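# Flosari-Greifdaten, Teilsatz Danoven

Aufnahmen mit dem handgeführten Greifer für das Training von Greif- und Ablagestrategien. Stand: 29.12.21

## Inhalt

- 300 Episoden, je ein Video mit Greiferpose und Öffnungsweite
- 5 Aufgaben, jede in einem eigenen Ordner
- Lizenz: nur interne Nutzung bei Casar

## Aufnahme

Die Kamera sitzt am Greifer und blickt über die schwarzen Finger in den Raum. Weiße Wände und Glasflächen liefern wenig Merkmale, solche Abschnitte vor dem Training auf Sprünge in der Pose prüfen.
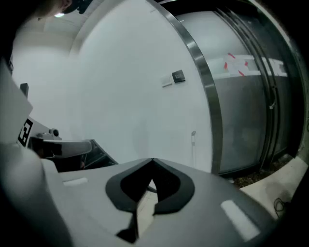
## Bekannte Mängel

- Personen können am Bildrand auftauchen, Gesichter sind nicht verpixelt.
- Episoden unter 5 Sekunden sind nicht aussortiert.

Der nächste Teilsatz (Foley) ist für April geplant.

Kommentare (2)

gast_17: Gibt es die Kalibrierung auch als YAML?

mlk: Bei mir bricht der Download nach 1.000 Dateien ab.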